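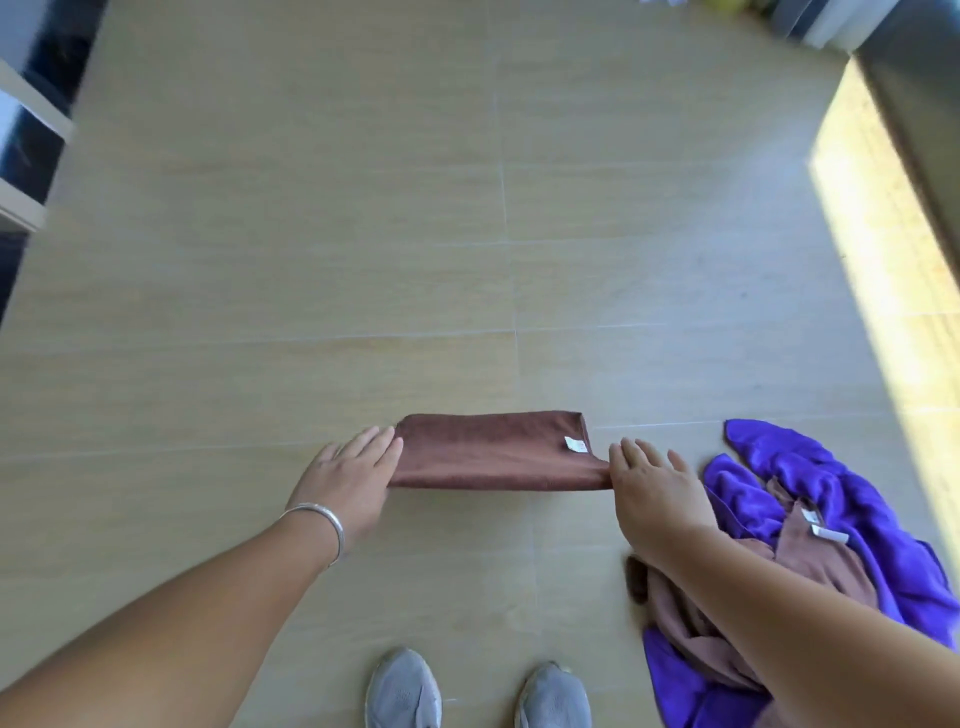
Toallas de microfibra que ya no secan
Martes, por Dinesh Rastogi

Buenas a todos, perdonad que me enrolle. Tengo 43 paños y toallas de microfibra en casa (sí, es un vicio) y los más viejos arrastran el agua sin recogerla. ¿Vinagre o a la basura?

fluteo_7
¡A la basura nunca, hombre! Remojo de dos horas con un chorrito de vinagre y luego lavado sin suavizante. A mí me revivieron unas que daba por perdidas.

Jorkider
Con todo el cariño, Fluteo, yo el vinagre no lo usaría tan alegremente, que a mi lavadora le comió la goma. Agua tibia y jabón neutro.

fluteo_7
Pero si yo las remojo en un barreño...

Dinesh Rastogi
Pruebo el jabón con dos y os cuento.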